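Tabletop whiteboard

A tabletop whiteboard is a small dry-erase board used lying flat or propped on a desk. It is distinct from the wall-mounted type in size, weight and mounting, and is common in classrooms, kitchens and home offices. Most have a rigid core, a white writing surface and a thin frame around the edge. Reversible models turn on side knobs that sit in a separate stand; the panel can be lifted out and used flat.

Writing surfaces are melamine, painted steel or porcelain enamel. Melamine is the cheapest and the first to stain. Enamel resists scratching and accepts magnets but adds weight. The Pronden desk board, sold in the 65 cm width from May, uses painted steel on a fiberboard core.
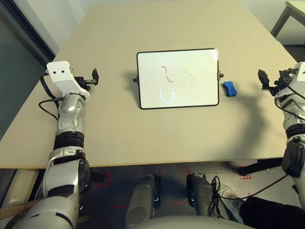
Dry-erase ink consists of pigment, a solvent and a release agent. The solvent evaporates and leaves a film that sits on the surface without bonding to it. Legibility depends mainly on color. Black, blue and red give strong contrast on white, while yellow and pale green are hard to read at a distance and are generally kept for shading or underlining.

Erasers are made of felt, foam or microfiber. Foam blocks are light and easy to grip but load quickly with pigment and then smear. Ledesma and Ulloa compared 205 boards in daily use and found that residue, or "ghosting," was heaviest where marks had been left overnight. Old marks can often be lifted by tracing over them with fresh ink and wiping at once. Abrasive pads damage the gloss and make later ghosting worse.

Boards are stored flat or upright, away from direct heat.

Related articles
Chalkboard
Dry-erase marker
Flip chart
Gakance easel
Melamine resin
Stisham frame
Vitreous enamel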